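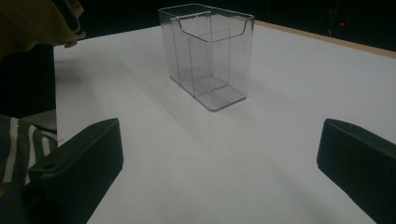 Kalliopi Politis
Posted 2022-12-18 in Home and Workroom

Winter check for the craft room at Clellotholm, with my comments

I go round the room before the January classes start, kettle on, pencil behind my ear, and I've typed the list up this year as several of you asked for it. Please borrow whatever suits your own room!

Smoke alarm, tested: OK. Loud enough to send the cat upstairs. New battery fitted all the same.

Sockets and leads: ONE TO FIX. The lead on the older iron has gone stiff near the plug and I don't like the look of it, so it's unplugged and labelled until I can get it seen to. The extension lead by the window is fine, but please don't run the heater from it – the heater goes straight into the wall.

Heater: OK. Dusted, and a clear space left all round it. Fabric does creep towards it over a long afternoon (mine especially).

Floor and walkways: OK now. The rug corner had curled up again, so I've taped it down and will look again after the first class.

Cutting tools: OK. Rotary cutters closed, spare blades in their tin, old blades in the screw-top jar.

Small storage on tables: OK. I do like a clear plastic box with a divider, as you can tell at a glance whether someone has dropped a craft knife in among the pencils. Run a finger gently along the rims for cracks.

Shelves: OK. Brackets tightened. Heavy books of patterns moved down to the bottom, where they ought to have been all along.

First aid box: TOP UP. Plasters are low and the eye wash is past its date.

Fire exit: OK. Back door opens freely, key on its hook, and the step has been swept and gritted.

Window catches: the left one still sticks. I've put a drop of oil on it and will try it again on the morning of the first class.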